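Plernow Opens August Sign-Ups for Its Linen and Bagging Workshops

I'm Lucimara Andrade, and I run the workshops at Plernow. We're opening 37 new spots this August for anyone who wants less wrestling with sheets, covers and big plastic bags!
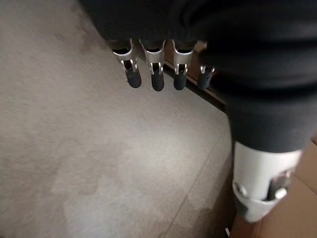 Linens pile up fast at a place like ours (we went through some 1,000 pieces last season for Stotness alone). We work low, close to the floor, where a big sheet has room to spread. The light gray carpet makes a white hem easy to spot, so that's where I like to start people off.

Next up is bagging. Pull a little at a time, and let the plastic fold toward your grip.
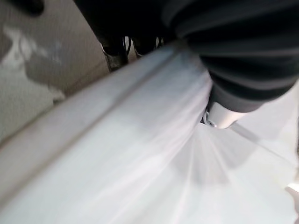 White plastic gathered and pinched at one point, with the folds fanning out.

Then we get to my favorite part, the hang. Lift the cloth high, keep your hands a short way apart and let the weight do the work.

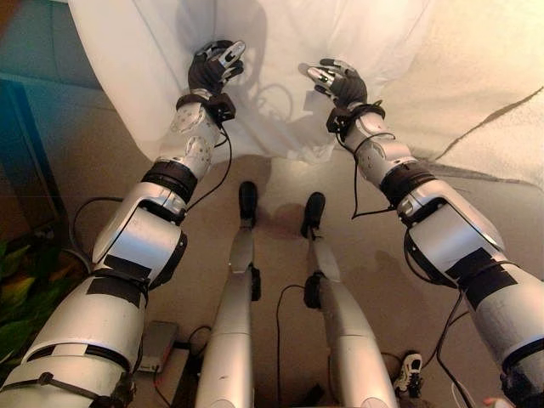

What you'll practice

Folding, hanging and bagging, all in one session of 104 minutes, with tea halfway through. Cavalcanti is lending us the extra linens, and groups stay at 10 people so I can get to everybody. We finish with white cloth and creases, my old enemies!
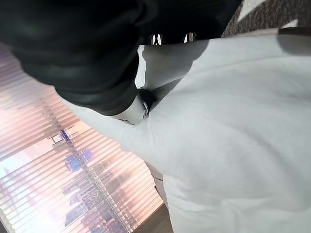
How to sign up

Stop by the Fuvel front desk any morning and ask for me.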